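Home | Features | Machines | Letters | Subscribe

Put the Pen in the Cup

Jussara Lopes has spent 5 years teaching software a job most people finish while looking for their phone. Her planner, Jaltus, has to get a marker into a pen cup.

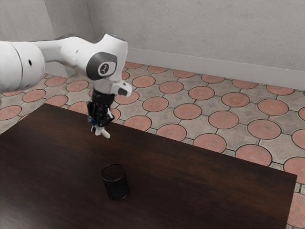
Jaltus starts each simulated run by asking where everything is, then doubting the answer. A black mesh cup is a rude thing to ask about. Against tabletop wood this dark, it all but melts into the furniture, and the perception code must find a rim before the arm gets any ideas.
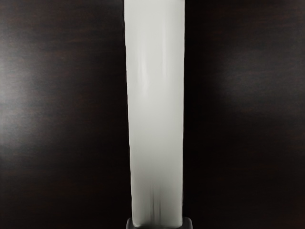
Close-up views are the second headache. The planner likes context, and at this range it gets a tall white shape, a dark gray block and a lot of wood grain. "It's like being asked to park using a photo of your own elbow," Lopes says.

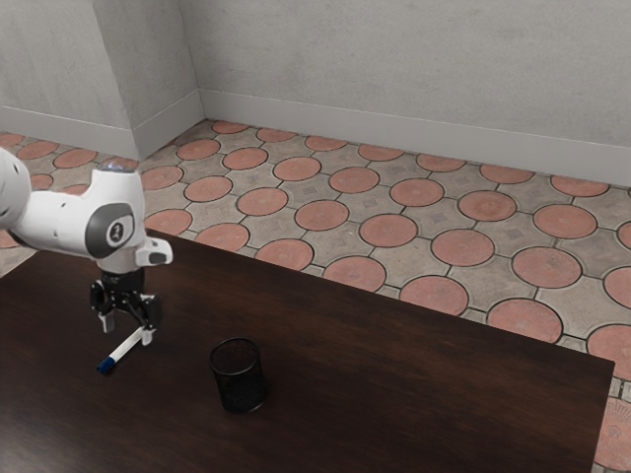

The Grasp Problem

Her colleague Baldur Juhl wrote the part that picks a grip. It scores 1000 candidates and throws out nearly all of them, with a log line for each - he reads the logs on Friday, for pleasure.

An early version picked whichever grip scored highest and worried about the cup later. The current one plans backward from the drop.
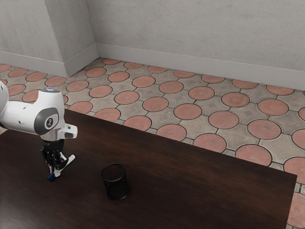 That cost planning time, and Juhl spent most of June winning it back. He is now down to 2 settings he refuses to explain.

Comments

gridlock: My kid can't do this either. Does Jaltus do socks?

Ocampo: Planning backward is old news. Still a nice piece.

User 2079: Please publish the Friday logs.

Related

The Nestel Scheduler Learns to Wait
Why Your Simulator Lies About Friction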